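4.2 仿真环境中的钥匙串抓取

在前一节里，我们介绍了Zolia数据集的整体构成，也顺带提到，真正让我们花去最多心思的并不是那些规规矩矩的盒子和杯子，而是钥匙串这一类由硬件和软绳混在一起的小物件。钥匙本身是刚性的，绳子却是柔软的，中间又隔着金属圈，一旦夹爪碰到其中任何一处，其余部分都会跟着转动、滑移，位姿估计的误差也就随之放大。我们最初打算把它们当作一个整体刚体来处理，试了一段时间之后，还是老老实实地改成了分段建模：钥匙与圆形挂件各为刚体，编织绳则离散成一串短小的胶囊体，相邻胶囊之间以带阻尼的球铰连接。

所有场景都在Lindier仿真器中渲染。腕部视角的相机随夹爪一起运动，桌面采用带木纹的贴图，渲染时保留运动模糊，使策略在训练阶段就习惯于背景纹理不清晰的情况。图3给出了腕部视角下的一帧，策略网络所接收的输入便取自这一视角，除缩放以外没有再做别的处理。

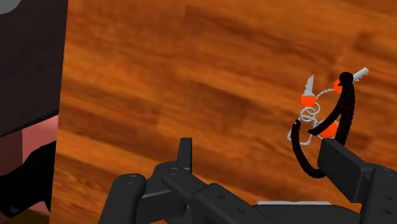 图3　腕部视角的仿真渲染：两指夹爪与带黑色编织绳的钥匙串

训练分为两个阶段。第一阶段沿用Stasiv控制器生成的示范轨迹，共500条，每条轨迹的初始位姿、光照方向和绳段阻尼都重新采样；第二阶段则在此基础上做强化学习微调，奖励由接触稳定性和提升高度2项构成。这里我们想多说几句关于接触稳定性的事情。早先的版本只看两指的法向力之和，结果策略很快学会了用力夹紧绳子的末端，力是够了，钥匙却在下面来回摆动，提起来以后常常撞到夹爪自身。后来我们把钥匙质心相对夹爪坐标系的速度也写进奖励，摆动明显收敛，代价是接近阶段变慢了一点，我们觉得这个代价是值得的。

评估时，我们在未见过的初始位姿上运行了265次抓取，其中188次成功，成功的标准是物体离开桌面并在夹爪中保持到回合结束。失败的情形大致可以归为两类。一类发生在接近阶段：绳圈与金属圈彼此遮挡，分割网络把细细的金属丝误判成桌面纹理，抓取点因此偏到了空处。另一类发生在闭合阶段，指尖先碰到钥匙的齿部，钥匙绕着金属圈转开，夹爪只留住了一小段绳子。后一类失败尤其让人惋惜，因为从深度信息看，抓取点的选择往往并没有错，只是闭合的方向与钥匙的朝向恰好不利。

为了弄清楚绳子到底带来了多少困难，我们还做了一组去掉编织绳的对照实验，其余设置保持不变。去掉绳子之后，接近阶段的误判少了许多，可闭合阶段的转动问题依旧存在，可见两类失败的来源是相对独立的，需要分别对待。对于前者，我们在Lornitz分割模块中为细长结构增加了单独的损失权重；对于后者，我们让策略在闭合之前多输出一个腕部旋转角，使指面尽量与钥匙的扁平面平行。这两项改动的细节以及各自的消融结果放在4.3节，超参数的取值则列于附录B，有兴趣复现的读者可以一并参看。

还需要说明的是，绳段的离散密度对结果相当敏感。段数太少时，绳子弯折处会出现不自然的棱角，挂在指尖上的方式也与真实绳子相去甚远；段数过多，接触求解的时间又会迅速增长，有时甚至引起数值抖动。我们最终选用的密度是反复折中之后的结果，谈不上最优，但在现有的计算条件下足以支撑本文的全部实验。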